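About us

Treler is a small laundry and uniform service in Trurkville. We wash, iron, fold and deliver clothes for sports clubs, child care centres, cafes and a few schools. We also take household washing from families who live near the shop. My name is Piyumi Kodikara and I started the business together with my cousin Janaka Roy.

How we started

Before Treler I worked for many years in the linen room of a hotel. It was there that I learned to fold. My supervisor was a very strict lady, and she would open a towel again if the corners did not meet. At that time I was not always grateful for this, but today I do the same with our own staff, I hope in a kinder way.

Janaka was driving deliveries for a bakery in Irbridge. He knew many of the cafe owners there, and they often complained to him that their aprons came back from the laundry grey, or did not come back. We talked about it for one whole winter. In September we rented the shop in Siriwardena Lane, with two second-hand washing machines and one dryer which made a terrible noise. Our first customer was the Irbridge junior cricket club. They gave us 24 shirts and all of them had grass stains at the elbows.

Since then we have moved to the larger unit at the end of the same lane. The old dryer did not come with us.

What we do

Most of our work is polo shirts. Clubs and schools like them because they look tidy and they are comfortable for the children, and the coloured collar makes it easy to see which team is which. We also do aprons, tea towels, tablecloths, bibs, cot sheets and the heavy cotton jackets that cooks wear. We do not do dry cleaning, leather, or wedding dresses. For these things we can tell you the name of a good shop in Irbridge.

Each customer has their own bag with a colour tag, and the clothes of one customer are never washed with the clothes of another. If we find a loose button we sew it on again without charge. If we find a hole we will telephone you first, as some people prefer to buy a new shirt.

In a usual month we wash around 3000 pieces. In the football season it is more, and in January, when the schools are closed, we finally have time to clean behind the machines.

How we fold

People sometimes ask why we take so much care about the folding, when the shirt will be worn and become dirty again in one afternoon. I think that a shirt which is folded well tells the person that somebody has looked after it. There is also a practical side. The team manager can put the pile on a bench, read the sizes quickly and hand them out before the children become impatient.

Our way with a polo shirt is simple. Close the buttons first, then lay the shirt with the front facing down and smooth it with the flat of the hand, from the middle to the outside. Bring in one side with its sleeve, then the other side, so that both shoulders are even. Fold up the bottom and turn the whole shirt over. The collar should be at the top, in the centre, and the two points should lie the same way. If one shoulder is wider than the other, we open it and begin again.

The orange polo with the turquoise collar is my favourite to fold. A white stripe runs along the edge of the collar, and with such a thin line you notice at once when the collar is not sitting straight.

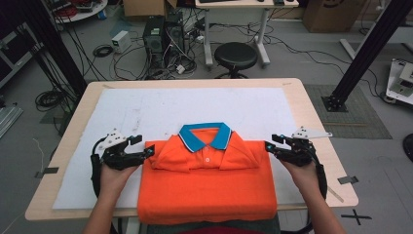
The people

Piyumi Kodikara looks after the washing, the ironing and the training of new staff. She also answers the telephone, so please be patient if you hear the machines behind her.

Janaka Roy does the deliveries and the accounts. He knows every back entrance in Trurkville and he can usually tell you where to park.

There are four more of us who work part time, mostly in the mornings. Two of them came to us without any experience of laundry work and now they iron faster than I do. We train every new person for two weeks on towels before they go on to shirts. It is a little boring, but the hands learn from it.

Folding mornings

A few times in the year we open the shop for a folding morning. It takes 60 minutes and it is free. Parents come, and students who have just moved out of home, and once a whole netball team came together. You may bring your own clothes from home to practise on, but please wash them first. Fitted sheets are the most requested, and I must admit that my own fitted sheets are not perfect.

Collection and delivery

We collect in Trurkville and Irbridge. Clubs and businesses receive their clothes on a fixed day which we agree together at the beginning of the season. Household customers can bring their bag to the counter before noon and pick it up on the next working day. If you need something sooner, please ask, and we will tell you truthfully if it is possible.

For new clubs we like to meet the person in charge of the uniforms once before we start, to see the fabric and talk about names and numbers on the shirts. Some printed numbers do not like a hot dryer, and we would rather know this before.

Page last updated: 23 Mar 2019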